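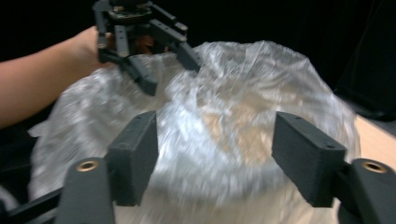
Section 4. Bag handling on the Clurkar bench

Bagging at the Gillville packing room is changing from a job done wholly by hand to one shared with the Clurkar grippers. Staff who used to open, fill and fold every bag will now spend most of a shift loading, checking and dealing with stops. Clear, crinkled plastic is the hardest thing the grippers handle, and two of them may be at the same bag with your forearm close beside one of them, so follow the steps in order.

4.1 Starting a run

1. Sign in at the Haque panel and choose programme 843.
2. Roll sleeves above the elbow. Take off watches and bracelets.
3. Lay one bag on the tabletop. Do not smooth it flat.
4. Check that the fingertips on each gripper are open and free of scraps.
5. Press Ready, then keep your hand still until the panel shows green.

Note: The speed is set to 25 per cent for the first 2 weeks. Only a shift lead may change it.

CAUTION: Never put fingers between the links of a gripper while the panel is green. Press Hold first.

4.2 If the plastic slips or bunches

1. Press Hold.
2. Free the bag by hand, pulling away from the fingertips.
3. Look for tears. Put torn bags in the waste bin -- do not send them on.
4. Press Ready.

Three slips on one roll should be written in the shift book with the roll number.

4.3 Changes to shifts and breaks

Bench turns are limited to 16 bags, after which you swap with the person on checking. Nondirora has kept break times as they were. Stops are logged against the bench and are not used in staff reviews. Anyone who has not done the bench training stays on hand packing until a place comes up -- see Section 7 for how to book.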